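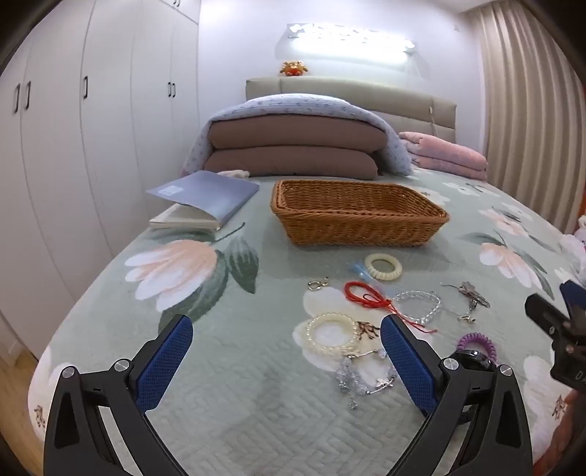 Useck – small-item tidy-up set

README, last touched in March. Rough in places, will clean up when there's time.

What it is

Recordings of one chore, done over and over: small loose stuff lying on a made bed, goes into a basket. Bracelets, chains, hair ties, pendants. Collected with a hand-held gripper, person holding it, in real bedrooms. No robot in the recordings. The robot part comes later, see "Can a machine do it yet".

Maintained by Majdi Shboul (collection) and Imad Khalaf (training, evals). Part of Hastora, same license as the rest of it.

Size

2,000 episodes. 105 item layouts, 20 bedrooms. One episode = one full clear of the bed, or a give-up. Give-ups are kept and flagged.

Why jewelry

Blocks and cups are mostly fine now. A cup has a side you can grab. A thin silver chain on a quilt has none, it slides into the stitching and the finger pads press it down further. Wanted a set where the objects are the sort people leave lying around and where a person doesn't even think about the task.

Things that come up a lot:

Stretch bracelets, round beads. Lie flat in a ring. Grab across the ring and both sides fold up, usually ok. Grab one bead and it rolls.
Bracelets with charms. Tangle with whatever is next to them. Lift one, get two.
Cord bracelets with loose strings. Strings trail out of the basket after release. Counts as in if the knot is in.
Spiral hair ties. Easiest of the lot. Good for a first check that your setup works at all.
Clear crystal beads. Easy to pick up, hard to see against a printed bedspread. Depth is poor here, don't trust it.
Thin chains. See below.

Beds

Bedding is whatever the household had on. Big flower prints, plain, stripes, quilted and not. We left pillows, books and soft toys where they were and did not move furniture. Lighting is whatever was on. Curtains too.

Basket position changes between layouts, sometimes near the middle of the bed. Starts empty every time.

Labels

item_type – from the list in labels.txt, 'other' if unsure
outcome – in, dropped, missed, gave_up
double_pick – yes if a second item came along
surface – quilted, smooth, knit
notes – free text, mostly Majdi's, some of it in shorthand. Ask.

Pick times are marked by hand on the first 200 episodes only. Rest are automatic from finger opening and are off when the pads slip. Don't use them for timing.

Can a machine do it yet

Short version: sort of, and not on its own.

Imad trained the Wisteo baseline on the full set and ran it on an arm with matching fingers. Hair ties and bead bracelets go in most of the time. Charm bracelets go in but drag a neighbour along, then it drops both on the way over. Chains – no. It pinches the quilt, lifts a little tent of fabric, lets go, tries again in the same spot. Ran one Saturday trial for over an hour like that before we stopped it.

On smooth cotton the chain numbers get better, still not something you'd leave running while you're out. With a person stepping in for the hard ones it clears a bed, slower than the person alone would. We'd call it a decent test and a bad chambermaid.

Also it has no idea what matters. A pendant and a scrap of plastic get the same care. Sorting trash from keepsakes isn't labeled in this version, please stop asking, it's on the list.

Known problems

- 'silver_chain' and 'charm_bracelet' got swapped in one batch. Fixed in labels, not in the notes.
- Hair tie colors missing in the early layouts.
- A few episodes end before the last item is realeased. outcome is still right, we checked by hand.
- Right handed operators only. Mirroring the data helps a bit.
- Every item here belongs on a bed or a dresser. Does not carry over to shop floor parts, Semaan tried it on small washers and got nowhere. Different surface, different shine.

Splits

Split by bedroom, so no bed in test was seen in train. Please keep it that way. Random splits look much nicer and mean very little, the policy just learns the bedspread.

Getting started

Unpack, run check_files first, it catches half downloads. Then load one layout with hair ties only and see if your numbers look sane. If they dont, it's nearly always the finger width scale – ours is in millimeters, zero is closed.

Changes

v3 – surface label added, bad batch relabeled, test split redone
v2 – give-ups put back in
v1 – first upload, don't use

Questions to Imad for training stuff, Majdi for everything else. Replies are slow while we're collecting.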